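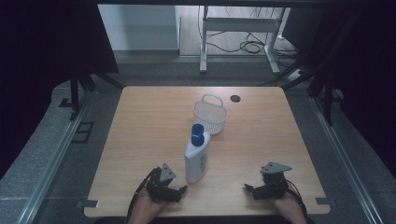 首页 | 评测 | 现场 | 二手 | 论坛
分类:评测 > 机器人与自动化 > 采集设备
9月 文:Adjoa Atinga

Dreritz的手持夹爪Maes,我在Randura的开放日上用了一个下午。Randura做的是机器人操作数据,平时不对外,9月这次开放了两个采集工位给访客上手。这篇只写我自己用到的部分,价格和售后放在最后。

先说配置。Maes成对卖,左右手各一只,黑色机身,顶上斜着一块灰色三角板,前面是两根短指。线从机身后面出来,一只一根。箱子里还有标定板、备用指垫、两米延长线和一本英文说明书。配套软件叫Prirkon,装在工位旁边的电脑上,负责录制、回放和打标签。主机要自己配,Dreritz不提供。

现场的工位是铝型材搭的,木面桌放在里面,四周有黑色的遮挡,地上铺灰地毯。Randura的Wycliffe Biwott负责带我们这一组,他说这个架子前后改过三次,主要改立柱的位置,原先的立柱离操作者的手肘太近。我站进去的时候没有碰到什么,身高一米六左右的人应该都没问题。比我高一头的Erasto Kioko进去以后弯着腰做完了整轮,出来说桌子矮了。桌子高度能调,不过当天没有人去调,调完要重新标定。

**上手**

Maes的重量集中在前半部分。拿起来头几分钟感觉还好,连着做到二十来分钟,小指那一侧开始酸。我手偏小,食指要往前伸一点才能完全扣到扳机,扣到底的时候虎口会松。Erasto的手大,他说握着正好。说明书上写有小号握把可以换,要另外买,现场没有。

两根短指的开合很顺,扳机行程和指尖开度基本对应,没有明显的空程。夹薄的东西时能感觉到指垫有一点弹性。力度完全靠手,没有反馈,夹紧了没有只能用眼睛判断。以前用过带力反馈夹爪的人会不习惯,我大概做到第十次才不再下意识地多捏一下。

线是我最不满意的地方。线本身偏硬,左手做大幅度翻转时,线会往手腕外侧拱,右手那根有一次绕到了我的手背上。Wycliffe的办法是在前臂上用魔术贴绑一道,留一段余量。绑上以后好很多,摘下来就麻烦,换人一次要多花一分钟。Dreritz的人在现场说明年会出无线版,我没有见到样机,不评价。

**练习任务**

给访客安排的任务都不难:把翻盖瓶夹起来放进小提篮,把提篮拎到桌子另一边,再把瓶子拿出来立好。一个人连续做,做完换下一个人。听上去小孩都会,戴惯了自己的手指以后换成两根短指,要重新学。

瓶子我一开始总夹瓶盖。盖子是圆顶的,指垫贴不平,提起来会转。后来改夹瓶身偏上的位置,稳得多。方一点的瓶身比圆瓶好夹,这一点在二号工位换成圆罐以后更明显。

提篮的难点在提手。提手是一道细拱,从正上方夹,篮子容易前后摆;从侧面斜着进去,另一只手扶一下篮沿,就能走直线。两只手配合的时候要注意顶上的三角板,靠得太近会互相磕到。我磕了两次,声音不小,录制没有中断,回放里看轨迹也没有跳。

每人的额度是60条。我做完用了一个多小时,中间歇了一次。Prirkon当场标记出有问题的,我这里有七条要重做,五条是因为我起始姿势没有回到位,两条是手挡住了定位。这个判断来得很快,放下夹爪之前屏幕上就有提示,省了很多事后返工。

**软件**

Prirkon的界面很朴素,左边是列表,右边是画面和曲线。录制用脚踏开关,踩一下开始,再踩一下结束。脚踏会在地毯上滑,我踩空过几回,建议自己贴防滑垫。

回放可以逐帧看,也可以把左右手的轨迹叠在一起。标签是下拉菜单,可以自定义,但是中文标签导出以后会变成问号。Faraji Rotich当场试了两种编码都不行,最后用拼音。这个问题据他说已经报给了Dreritz,还没有修。

导出速度一般。我那一组导了将近100条,等了一杯咖啡的时间。Randura自己的批量导出是放在夜里跑的。他们墙上贴着当月累计,到开放日那天下午是2381条,两个工位合计,不含访客做的。访客的数据只做演示,走之前可以要求删除,我要求了,Faraji当着我的面删的。

标定要单独说一下。换工位、调桌高、挪立柱,任何一样动了都得重来。熟练的人十分钟以内能做完,Mwanaisha Were给我们演示了一遍,八分钟。我自己试的时候标定板拿反了,软件没有报错,一直走到最后一步才说失败。这里加一个提示应该不难。

**演示环节**

下午三点有一场机械臂演示,用的是之前采的数据训练出来的模型,任务和我们练的一样,拿瓶子、放篮子。一共跑了十次,成了八次。失败的两次,一次是瓶子蹭到篮沿倒了,一次是机械臂停在瓶子上方不动,Mwanaisha按了停止。有人问换一个没见过的瓶子行不行,她说可以试,换了一个更高的,第一次没夹住,第二次放进去了。动作比人慢不少,从抬手到松开,我看着快有人做三遍的工夫。

我更在意的是机械臂的动作里能看出采集者的习惯。它接近提篮时会先往左偏一下再过去,Wycliffe说那是他的毛病,他采的数据占得多。要买这类设备的团队,人手安排最好早点想,光靠一两个人采,出来的东西会很像这一两个人。

**和别的设备比**

我之前用过主从臂的方案,精度高,占地也大,学起来慢。Maes放进一个背包还有空,搬到别的房间重新标定就能用。代价是手腕的姿势完全跟着人走,有些姿势人做得出来,机械臂够不到,采了也没用。Prirkon有一个可达范围检查,开了以后会标红,默认是关着的,第一次用记得打开。

只做单手任务的话,买一对有点浪费。Dreritz目前不拆开卖,我问过。

**耐用**

一个下午看不出什么。Randura的这两套用了大半年,我拿到的那只右手,指垫边上已经起毛,扳机的弹簧比左手那只软一点。Mwanaisha说指垫两个月左右换一次,换起来要一把小内六角,箱子里没有配。线换过一根。

**优点**
开合跟手,没有空程
便携,换地方方便
问题录制当场提示

**缺点**
线硬,换人麻烦
握把偏大,小号另购
中文标签导出乱码
标定出错提示太晚

**价格和售后**

现场的报价单按套给,含Prirkon一年授权,第二年起续费,具体数字要求不公开,想知道的直接问Dreritz的销售。备件从仓库发,Randura上次等了九天。保修一年,指垫和线不在保修范围内。

两只手都要用、场地又经常换的小团队,可以考虑。固定场地、任务单一的,我会等无线版出来看看再定。Randura的下一次开放还没有定时间,报名走他们的邮件列表,每组限六人,要穿平底鞋。

上一篇 | 下一篇 | 返回评测列表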